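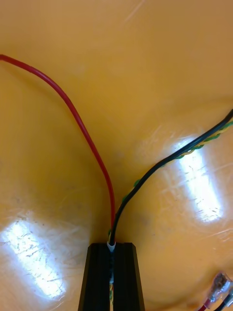 According to Juntunen, wires are where grasping methods go to die, and I should have stuck with blocks. Fair. Blocks don't have opinions about where they'd like to be.

The method I've been testing (filed under Zeslow, for want of a better name) is simple enough. One policy learns the round red boards, another learns the wires, and a small chooser picks between them. I gave it 125 demonstrations and ran 59 trials. Boards made it into the tray in most of them. Wires succeeded 36 percent of the time, a number I have stared at from several angles. 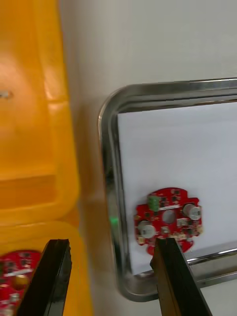

But did you try one policy for everything, asked a commenter on the last post, before building the extra machinery? I did, eventually. It got 30 percent on wires, so my clever chooser has bought me six points and a month of debugging.

Most of the failures come from the chooser switching its mind halfway through a reach
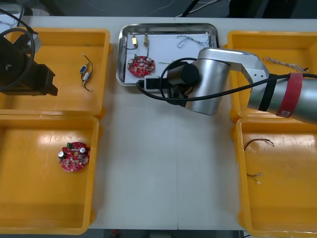 and then switching back, over and over, until the trial times out. Next I'm making it commit for two seconds — longer than I usually manage.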